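Visit to the Jandalberg Day Treatment Unit
2019-06-02

A delegation from the Zivgate Patient Transport Association visited the oncology day unit at Jandalberg on the invitation of its management. The purpose was to review how patients from outlying towns reach the unit and return home after treatment.

The unit has 37 treatment chairs and receives patients from 56 municipalities. Many live well beyond the reach of the regular bus service. Until January, families arranged their own travel and applied for repayment afterward. The unit now books the return trip together with the appointment, using vehicles stationed at Nemier.

Staff showed the delegation the dispatch desk, the discharge lounge and the covered bay where drivers wait. Each patient leaves with a signed travel letter stating the date of treatment and the home address – a document that can be shown at any roadside check. The longest regular route is 47 miles.

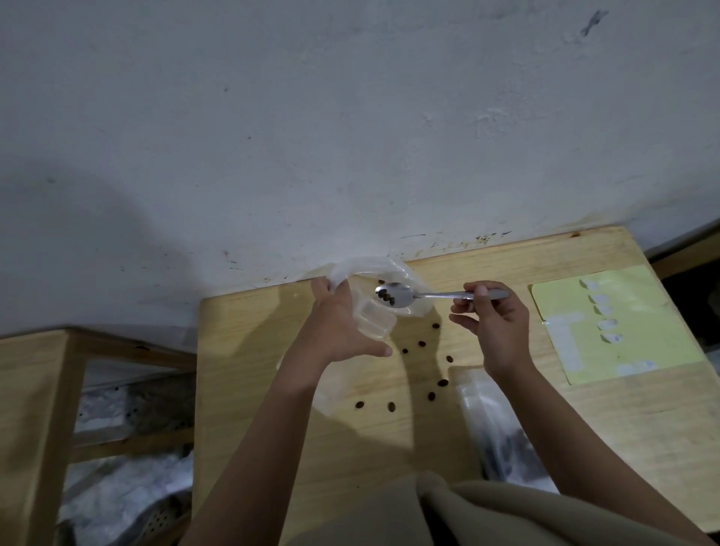
So-ying Au
Visits Coordinator, Zivgate Patient Transport Association

The delegation also raised the matter of companions, who at present may ride only with patients under 18 or over 75. Management agreed to review the rule and to reply in writing. A second visit, to the Fung clinic, is being arranged.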